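Stand: Mai. Gilt für den Ordner `tisch-korb/` im Projekt **Skundura**.

Der Ordner enthält Bildmaterial zum Ein- und Ausräumen von Trinkgefäßen an einem Tisch. Es geht um Alltagsgegenstände: eine Flasche, einen Becher und den Korb, in dem sie stehen. Die Auswahl hat Nantana Suwannarat zusammengestellt, die Texte und Bezeichnungen stammen von Theano Chatzigeorgiou.

## Umfang

- 145 Durchgänge, aufgeteilt auf 12 Unterordner
- 310 Einzelbilder mit Beschriftung
- Beschriftung auf Deutsch, Dateinamen ohne Umlaute

## Tisch

Der Tisch hat eine helle Holzplatte mit feiner Maserung und abgerundeten Ecken. In den Beschriftungen heißt er immer `tisch`, auch wenn nur ein Stück der Platte zu sehen ist.
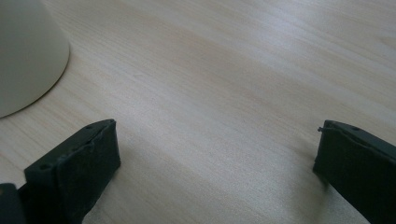

Für die Platte gibt es keine Unterteilung in Felder. Ortsangaben beziehen sich auf den Korb, also `vor_korb`, `neben_korb` oder `im_korb`. Die ältere Einteilung aus Westerberg (links, Mitte, rechts) wurde nicht übernommen – sie hing zu stark vom Blickwinkel ab.

## Gegenstände

- `korb`: grauer, rechteckiger Drahtkorb mit senkrechten Stäben und geschlossenem Boden. Er gilt als Behälter und wird nie als Hindernis beschriftet.
- `flasche`: olivgrün, matt, hoch und schlank, mit rundem weißem Deckel. Schrift auf der Flasche wird nicht abgetippt.
- `becher`: großer heller Becher, unten schmaler als oben. Deckel und Trinkhalm gehören zum Becher und bekommen kein eigenes Etikett. Stehen Flasche und Becher gemeinsam im Korb, erhalten beide `im_korb`, auch bei Verdeckung.

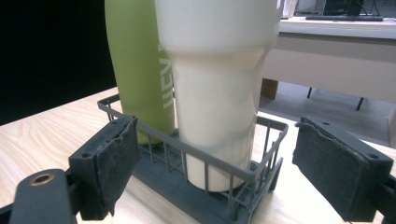
## Zustände

Jedes Einzelbild hat genau einen von 4 Zuständen:

| Kürzel | Bedeutung |
|---|---|
| `leer` | kein Gefäß im Korb |
| `nur_f` | nur die Flasche im Korb |
| `nur_b` | nur der Becher im Korb |
| `voll` | beide Gefäße im Korb |

Ist der Korb nicht im Bild, wird der Zustand aus dem Durchgang übernommen. Ein Gefäß auf dem Tisch zählt erst dann als `im_korb`, wenn es mit dem Fuß auf dem Korbboden steht. Der Becher vor dem Korb bei eingestellter Flasche ist demnach `nur_f`.
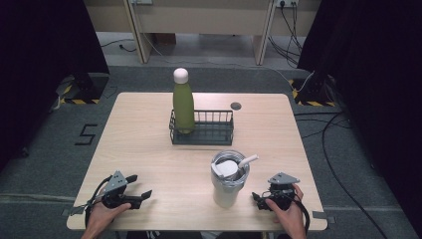

Ob das Bild zum Einräumen oder zum Ausräumen gehört, steht in der Spalte `richtung`. Aus dem Einzelbild allein lässt sich das nicht ablesen. Bei Durchgängen mit mehreren Richtungswechseln steht dort `gemischt`.

## Bekannte Fehler

- In `flimitz_02` sind `nur_f` und `nur_b` in einem Teil der Zeilen vertauscht. Die Korrektur liegt als eigene Datei daneben.
- Helle Gefäße am Bildrand sind uneinheitlich beschriftet, teils als `becher`, teils als `unklar`.

Korrekturen bitte mit Ordnername und Zeilennummer an Theano Chatzigeorgiou, Ablage unter `plarside/korrekturen`.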